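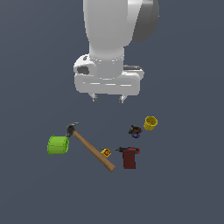 Ticket 1216 – review pages, star ratings gone + wrong book cover
Opened by: Urs Hubmann
Status: open, then fixed, then open again, see bottom

9:50 am
Star ratings missing on every romance review older than June. Text is fine, comments fine. Just a blank strip where the stars go. Newer posts OK. Noticed it on the Pascual trilogy review, reader emailed asking if we'd hated it so much we gave it nothing. (We gave it four.)

10:15 am
Cleared cache. No change. Tried another browser, logged out. No change.

10:40 am
Second problem. The review of book two shows the cover of book one. Buy link also goes to book one. Anyone clicking gets the book they've already read. Annoying – that review gets the most traffic of anything on the blog.

11:05 am
Turned plugins off one at a time. Burkis (the ratings plugin) is the culprit for the stars. Updated itself overnight and now wants the rating in a new field. Old posts have it in the old field so it finds nothing and prints nothing. No warning anywhere, thanks.

11:30 am
Rolled Burkis back one version. Stars are back on the first 200 posts. Rest still blank. Import seems to stop at 200 every time, tried it twice.

1:20 pm
Found the batch setting. Was on 200, set to 50 and let it run in rounds. Slow but it gets through. Spot checked the Weller historicals and the holiday novella roundup, all there. Half stars show as full stars tho. Not touching that today.

2:00 pm
Cover thing is seperate. Palel looks up covers by series name if the ISBN box is empty, and takes the first match. ISBN was empty on book two. My fault, posted it in a rush from the advance copy. Put the number in, saved, cover correct, link correct.

2:25 pm
Marked fixed.

4:10 pm
Reopened. Spoiler tags on the book three review are showing open. The whole ending is sitting there in plain text under the first paragraph. Pulled the post back to draft untill I know if that's the rollback or something else.

4:35 pm
Asked Burkis support whether the old version messes with spoiler tags. Auto updates off for now – please leave them off. Post stays in draft till they answer.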